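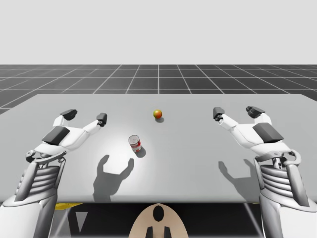 Trinbridge Side-Cut Can Opener: Five Months In

8 January 2023

Print | E-mail

Our old can opener was a plain Kofler with red handles, and it lasted longer than it should have. By the end it skipped a spot on every can, always in the same place on the wheel, and I had to go back and pry the last bit up with a butter knife. After I cut my thumb on a can of tomatoes I bought the Trinbridge side-cut model. I've used it for five months now, nearly every day, and that seems long enough to write it up.

A side-cut opener works on the seam at the outside of the can. The wheel doesn't go down through the lid. It separates the glued seam, and the whole lid lifts off with the rim attached. The edge left on the can is dull, and so is the edge of the lid. You can run a finger over either one, although I'd still be careful with the first few cans until you know you're lining it up right.

What's in the box

The opener, a card with drawings on it, and a plastic hook for hanging. The card has no words at all, only arrows, and two of the arrows point in directions I still can't explain. There's a longer set of instructions on the company's site. Read those. Most of the complaints I saw before buying came from people who held it the way you hold a regular opener, with the handles out to the side. This one sits flat on top of the can and the handles point straight out over it, level with the counter.

The page I ordered from had 1,628 ratings when I bought it. I read a lot of the low ones. They came down to two problems: it doesn't cut, or it cut for a month and quit. The first one I can answer, see above. The second I'll get to.

Using it

Set it on the can, squeeze the handles, turn the knob clockwise. You feel a small bump when the wheel gets into the seam. Then you turn until the bump goes away and the knob gets easier. That's how you know you've gone all the way around, and it takes some practice to notice. For the first week I kept going around a second time to be sure. Don't do that. A second pass shaves little threads of metal off the seam, and they can end up in the food. I found one in a can of chickpeas and have been strict about it ever since.

When you let go of the handles the lid usually stays put. There's a tiny pair of pincers on the side of the head for lifting it. I thought they were silly and I now use them every time. Fish is where they really earn their place, and dog food, anything you don't want on your hands.

The knob is wide and has a rubber coating. My hands are fine but my mother has arthritis in both of hers, so I had her try it when she stayed with us. She could turn the knob without trouble. Squeezing the handles shut at the start was harder for her, and she had to press down with the heel of her hand to get it going. For her I'd still look at an electric one. She went home and kept using the one she has.

It works left-handed, in a way. You can hold it with the right hand and turn with the left, but the knob still has to go clockwise, and my husband says that feels backward to him. He does it anyway.

Can sizes

Standard soup and bean cans: no problems. Small tomato paste cans: fine, but the opener is wider than the can and wants to tip. Hold it level with your other hand. Large cans of crushed tomatoes: fine, and this was where the Kofler was at its worst. Tuna cans depend on the brand. If the can has a rounded bottom edge, you can only open it from the top, and a few of the store-brand ones have a rim so low that the wheel slides off.

Square and oval cans are mixed. Corned beef I've given up on. Sardines mostly have a pull tab now, so it hardly matters.

Dented rims are the weak point. A regular opener will chew its way through a dent if you lean on it. The Trinbridge stops and spins in place. What you can do is start on the far side of the dent and go as far around as it will let you, then bend the lid back. Or buy cans without dents, which I've been trying to do.

Cleaning

The wheel never touches the food if you do it right, so it stays a lot cleaner than the old one did. I wipe it with a damp cloth. The site says hand wash only. I put it through the dishwasher by accident in the second month and found a little rust on the screw afterward. A drop of food-grade mineral oil and some turning took care of it, and the rust hasn't come back. The handles came through the same as before.

Will it last?

So far, yes. The cutting wheel feels a bit less crisp than when it was new, and the bump is softer. It still opens every normal can on the first try. The wheel can't be replaced, and I count that against it. Trinbridge gives 2 years of warranty on the whole thing, but you need the receipt, and you pay the postage to send it back.

How it compares

I borrowed my sister's Girnach for a weekend. It's also a side-cut opener, all metal, heavier, and costs more. The cut is the same as far as I can tell. Its knob is a narrow bar that digs into your fingers, and there are no pincers. It does handle the tuna cans better. If you eat a lot of tuna, pay the extra.

The Gretinance electric one I only tried in the store. You press a button and it walks around the can by itself. It was slow and loud, and it takes four batteries. I didn't want one more thing in the drawer that needs batteries.

A regular opener like the Kofler is still cheaper than any of these and will do any can you put in front of it, dents included. We kept ours. It's in the camping box.

One more note for people who save cans. I keep screws and seed packets in mine, and the smooth top is a real improvement for that. The lid will sit back on loosely but it isn't a seal, so don't store leftovers that way. Some sellers claim you can.

Good points: smooth edges, comfortable knob, stays clean, pincers work.

Bad points: dented cans, low-rimmed tuna cans, useless card, wheel can't be replaced.

Rating: 4 out of 5. I'll update this in March if the wheel gets any worse.

Print | E-mail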